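The road to Clestholm climbed 800 meters in one long pull, and Lorena walked the last 200 of them beside her bike. At the top there was a bus shelter with a bench and a tap. She filled both bottles and ate half a roll.

A man came up the other side on an old steel bike with a blanket tied over the back wheel.

"Is the ferry running?" she asked.

"It was at noon. The next one is at four."
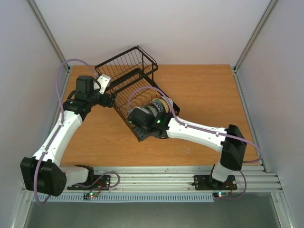
Rocío Insaurralde
Fiction contributor

He gave his name as Yasir. He had left home in January and now had 3,899 kilometers on the little counter on his handlebars. He turned it so she could read it.

"Where do you stop?" she said.

"I was going to stop at the sea. Then I got on the boat."

She told him the campsite behind her was closed but the farmer would let him use the field if he knocked. He wrote that on the back of his hand. She gave him the other half of the roll, and he gave her 2 tea bags in a twist of paper.

The wind was behind her going down. She passed the church and the fish sheds without braking and got to the slip at twenty to four. The boat was still a long way out. She leaned the bike on a wall, sat down next to it and put her jacket on.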